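Moving a packing bench over to glove teaching: how we did it at Monis

Written Sunday, October 18, 2026, for the other sites that keep emailing me. Quick version. Ask if something is missing.

Background, short. We pack gift boxes and party kits. Small soft things, odd shapes, changes every season. The robot arms we bought could do cartons fine and could not do a plush toy. So in February we started teaching them by hand - a person wears the sensor glove, does the job, the recording goes to Nomis (that's the training software) and the arms learn from it. Packers became teachers, part of the week anyway. That part was harder than the software.

Before you start

Talk to people first. We didn't, not properly. Put the gloves out on a Monday and half the team figured they were training their own replacements. Fair thing to figure. Have an answer ready about hours and pay, in writing, before any hardware comes out of the box.

Ours ended up like this: 12 people on the bench before, 12 now. Teaching time is paid at the lead rate. Nobody does more than 2 hours of it in a shift. You may not be able to promise the same. Then say what you can promise.

What you need

A table with a plain matte top. Shiny ones gave us trouble with the marker tracking.
A glove kit, charged, with its marker cube on the wrist.
A fixed camera with a clear view of the whole reach.
Stools. People stand all day already.
A few items from the real line, soft ones and round ones.
A basin or tray to put things in.
Somewhere quiet. We moved ours off the floor completely.

Step 1. Fit the glove

Snug at the wrist, cube upright. If the cube wobbles the recording is junk. Check by shaking the hand once and looking at the marker on screen, it should settle right away. Small hands need the second strap. Don't let anyone tape it, we lost a sensor that way.

Step 2. Set the table

One item out, one basin. That's all for the first week. Cables go off to the side, not across the reach. Start the item where the arm would really meet it and move it a little every round.

Step 3. Record a round

Press start in Nomis, wait for the tone, reach, pick, place, hand back to rest. Stop. Slow is fine, jerky is not. Do 54 rounds per item, then change the item. We tried more and the last ones were always sloppy.

Get the wrist over the item before the fingers close. New people come in from the side, because that's how you do it with bare hands, and then they block the marker.

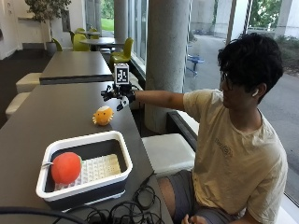
Reaching for the plush crab, marker cube facing up off the wrist. Basin with the ball and grid insert at the front of the table.

Step 4. Review together

Skip this one and you will regret it. At the end of the session the person who recorded sits down with whoever runs the arms and they watch the rounds back. The packer decides what's a bad round. Not the software, not the engineer. Mal-soon Won runs this for us and her rule is the packer gets the delete key. Took some arguing with Woo, our integrator, who wanted to keep everything. We delete plenty. The arms got better when we did.

Write down why a round was thrown out, two or three words. "Squeezed too hard." "Came in low." Those notes turned into our training sheet for new hires, which we never had before in any usable form.

Step 5. Try it on the arm

Same item, same basin, nobody inside the line. The packer who taught it should be there to see it. If it fails 4 times in a row, stop and go back to step 3 with that item. Don't stand there tweaking settings while the shift waits.

What changed for people

Less lifting and less of the same motion, on the good days. Wrist complaints are down on the bench but we have a few new ones from the glove, it's heavier than it looks after an hour. Hence the time limit.

More screen time. Some like it, some hate it. We made teaching opt-in after the first month and should of done that from the start. The people who stayed with it are picky, and picky is good for this.

Less talk. The old bench was loud, everyone facing each other. Teaching is one person at a table being quiet. A couple of the older packers said they missed the company so now we run sessions in pairs, one recording and one setting up the items, swap at the break.

Pay slips were a mess. The payroll system, Manura, had no code for teaching hours and booked them as training, which pays lower here. Took us three weeks to catch it. Get the code added before day one and check teh first slip yourself.

Still to sort out

Left-handed gloves, on order. What to do with the recordings when somebody leaves - right now we keep them and a few people have asked about that, we don't have a policy yet. Will update the page when we do.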